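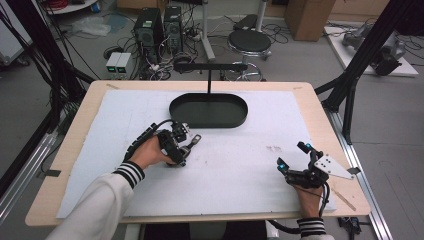

Dark green, oval, rim all the way round.

The Tray Question
Household Notes, 1/18/19

My mother owned one tray and we were not allowed to use it. It lived on its side between the refrigerator and the wall, and it came out for two occasions: the priest, and the flu. Since the priest stopped coming sometime in my grade school years, I grew up thinking of trays as medical equipment.

I mention this because several of you wrote in after the September item on napkin rings to say that I was being unfair to small household objects in general, and that I should try being nice about one. Fine. I have picked the tray. I own six of them now, which is a lot for a man who eats standing up.

The case for the tray is mostly a case against walking. Two coffees, milk, a spoon, the toast and whatever you put on the toast will take me three trips from kitchen to porch. On the third trip I will forget why I went in and start emptying the dishwasher. With a tray it's one trip, made slowly, with my tongue sticking out. The toast gets there warm. I have been told by someone in my house that I also look like a man defusing something, but she drinks the coffee.

The case against the tray is that you have to put it somewhere. No kitchen built in my lifetime has a place for a tray. They're too wide for the drawer and too flat for the cupboard, and if you stack them under the baking sheets you'll never see them again until you move. My mother had it right with the refrigerator gap, though the gap in our current place is already taken up by a folding stool, two paper bags full of paper bags, and a yardstick from a lumber company that closed.

On shapes. I was a rectangle man for years, on the theory that plates are round and need corners to stay out of. This is wrong, and I was wrong at some length to several people at dinner parties. A rectangle has four places where a teaspoon can hide, and it catches on every door frame between the stove and the couch. An oval goes through a doorway with you. You can also rest the narrow end against your ribs, which I do not see recommended anywhere but which has saved a good deal of soup.

Round trays are for people who have been waiters. If you have been a waiter you know who you are, and you don't need a newsletter.

Whatever the shape, get a rim. A tray with no rim is a cutting board with ambitions. You want an edge high enough to stop a sliding cup and low enough that you can still get your fingers under a plate to lift it out. I have one with no rim at all, a gift, and it's used to hold the mail, a job it does badly for the same reason.

As for handles, cut-out ones are good and stick-up ones are good until you have to store the thing, at which point see above. Rope handles belong on boats. I bought a rope-handled tray from the Urka catalog two summers ago, and it holds perfectly well as long as both hands lift at exactly the same speed. Mine don't. We lost a gravy boat and the confidence of a guest.

Color matters more than I expected. White shows every ring, black shows every crumb, and anything with a picture on it means your aunt's face will be looking up at you through the pie. Dark green forgives. You could serve a whole spaghetti dinner off a dark green tray and pass it to the next room without shame. I can't say why people stopped making so many of them, unless it was all that avocado in the seventies putting everyone off the entire family.

Murray Bergeron disagrees with me about nearly all of this, and since he reads these before they go out and has access to the file, I'll give him his paragraph. Murray's view is that trays should be lined. He cuts shelf liner to fit, the bumpy kind, and he says he has not had a cup slide since he started. He showed me. He tilted a loaded tray over my rug, smiling, and nothing moved. I still think it looks like the inside of a toolbox, and when you set a wet glass down on it the glass comes up with the liner attached. But nothing moved, and I promised to report that.

If you're in the market, skip the new ones for now. The secondhand table at Illumholm, over on the Hawthorne side, usually has a stack under the picture frames, and you'll pay 5 dollars for something that would run you ten times that with a gift ribbon on it. Turn it over before you buy. Flat bottoms rock if they've warped, and the one place you don't want to find that out is on your own lap, in bed, on your birthday. Set it on the floor of the shop and push down on each end. People will look at you, but they're there to buy used lampshades.

At the other end of things, Gedia has a lap tray in the window for 159 dollars. It has a beanbag underneath, a slot for your telephone and a cup holder, and the card says it is "for slow mornings." For that money I would want the mornings included. I went in and lifted it all the same, and I'm sorry to tell you it is extremely comfortable.

Cleaning is simple and we all do it wrong. A tray gets wiped on top and never underneath, and the underneath is what goes on the bedspread. Do both sides. If it's wood, dry it standing up. If you don't know what it's made of, treat it like wood and keep it out of the dishwasher, where it will block the spray arm anyway and leave everything on the top rack exactly as you put it in.

Next time: door mats, by request. One reader sent in 200 words on the subject already, mostly about her brother-in-law, and I intend to run all of them. If you have a tray that lives somewhere clever, write and tell me where. Answers involving a "tray cupboard" will be read with envy and thrown out. I'm also still looking for the owner of the blue casserole lid left behind at the potluck. It doesn't fit anything of mine, and I have tried.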